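3.2 Getting usable DNA out of pear leaves

I'll admit we lost most of May to this step. Our plan was simple enough: collect young leaves from 191 pear trees at the Grastitz orchard, pull out the DNA, and check each tree against the planting map. Pear leaves are full of sticky sugars and phenolics, though, and our first batch came out brown and gluey (I still have a tube of it on my desk!). We ended up picking before 9 in the morning, taking only the top two leaves of a shoot, and adding a second wash to the standard CTAB recipe. That fixed nearly everything except the Skitwood trees, which stayed stubborn all season and had to be done over with half the leaf weight.

For the marker panel we began with 2151 SNPs and threw out the ones that failed in too many trees or never varied at all. I was pretty generous with the cutoff, and a stricter reader may want to run it again, so the raw calls are in the supplement.

3.3 Mislabeled trees

Now the fun part. We found 11 trees whose genotype didn't match the name on the map, and most of them sat together in one row of Plunurard. My guess is that a bundle of grafts got swapped at planting, way back in 2000, and then everybody trusted the map (me included, for years).

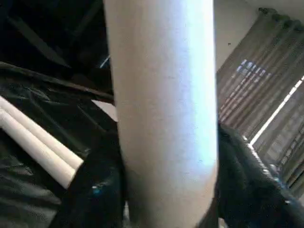

Figure 2.

We went back and sampled those trees a second time, from a different branch, just in case we'd picked a rootstock sucker by mistake. Same answer for all of them. I've kept them in the diversity analysis under their corrected names but left them out of the fruit-weight comparison in Section 4, where the old harvest records still go by the map and I couldn't untangle which crates came from which tree.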